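Gripper stops short of the part when descending in sim, planner says success

Posted by rewi_cell on 11/21/23

I have a simulated arm on a table reaching down to parts on a fixture plate. Free-space moves are fine. On the last descent the planner returns success, but the fingers finish 20 mm above the commanded grasp height. Same offset at every slot on the plate. The plate sits at an angle on the tabletop and I entered its pose by hand. I have already cut the speed to 10 percent and it makes no difference. Where should I look first?
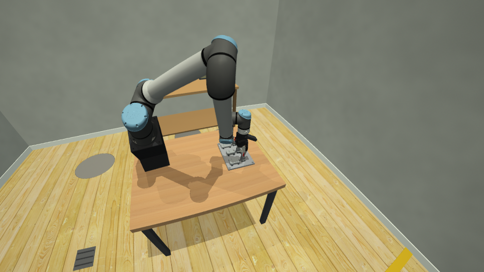 Simulation and Planning

3 replies

Emness
A constant offset that ignores speed is almost never the controller. Check which frame your grasp target is written in. If the pose is meant for the fingertips but the planner is solving for the wrist flange, or for a tool frame left over from another gripper, you get the same error everywhere. Print the flange pose and the fingertip pose at the end of the move and compare both with the target.

Then look at the Cartesian step. Some planners report success on a partial path. Log the fraction completed and treat anything under 1.0 as a failure. If it is under 1.0, the collision padding on the plate is the likely cause. Allow contact between the fingers and the part only, and leave the plate checked.

rondolthorpe40
had this in February, reinstalled everything and it went away. try that

Rerwood
Agree with Emness on frames. Also compare the collision mesh of the gripper with the visual one. Ours was a convex hull that filled the gap between the fingers, so the planner saw a solid block and stopped early. We split it into 2 finger meshes and a body. Turn on the collision view in your viewer before you change any numbers.

rewi_cell
Fraction was 0.8. Padding on the plate was set to 20 mm, left from an older config. Lowered it to 2 and the descent completes. Still have to fix the tool frame name.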